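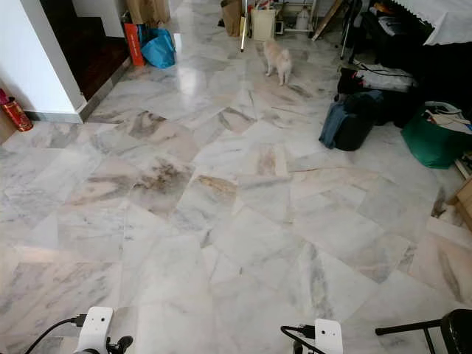 March 2021. Workshop notebook, Ramley Players, sound and lighting

Second full run of the streamed play. I still don't believe the claim that an audience at home hears the same show as one in the stalls, and tonight hasn't changed my mind.

Ran Act One from the Stitell desk with all the radio mics up. Dialogue clear enough in the duologues. As soon as the court comes on there are six people talking over the storm track and the verse goes to mush. Dropped the storm by a third and it sounded like somebody frying onions. Left it there for now.

Cue 37 (thunder before the letter) late again. The prompt book says it goes on the word "father", the director says on the breath before. I have asked for one or the other in writing since January.

Çınar read the long speech to the balcony, as he would with 694 seats in front of him, and the meter sat in the red for most of it. He can do it quietly, I've heard him. Whether he should is another matter. 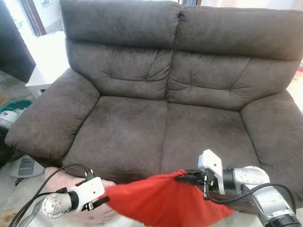
Erhan Dursun thinks I have this the wrong way round, and that we should let the actors play at full size and move the mics further off, the way Rernstead did with their Winter's Tale. Maybe. I watched that one twice and could hear the heating.

Tried it anyway for the last 20 minutes. Better on the shouting, worse on everything else. The fool vanished completely whenever he turned upstage.

Left to sort before the next run:

1. Lighting states 12 to 15. Faces too pale at anything over half. The amber wash looks fine to the eye and orange on the stream, so take it out and see who complains.

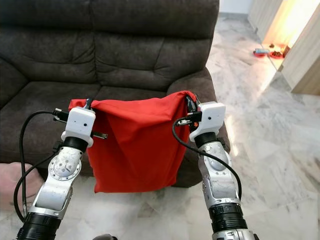 2. Interval. Fifteen minutes of a blank card is too long. They say people at home want the break - I'd like to see the evidence.

3. Batteries. Two packs died in Act Four, both marked as fresh.

4. Get a decision on cue 37.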